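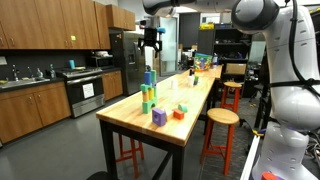

4. Building with the Willberg block set

1. Clear a flat stretch of table and lay out the loose blocks.
2. Start with an arch block, opening facing you.
3. Add the next blocks one at a time, pressing lightly.

Note: tall blocks stand best on a level face.
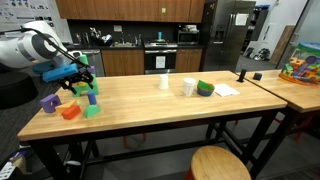
4. To take a tower down, lift from the top.
5. Return all blocks to the bin.

Caution: keep drinks off the table while building. Do not stack above 10 blocks.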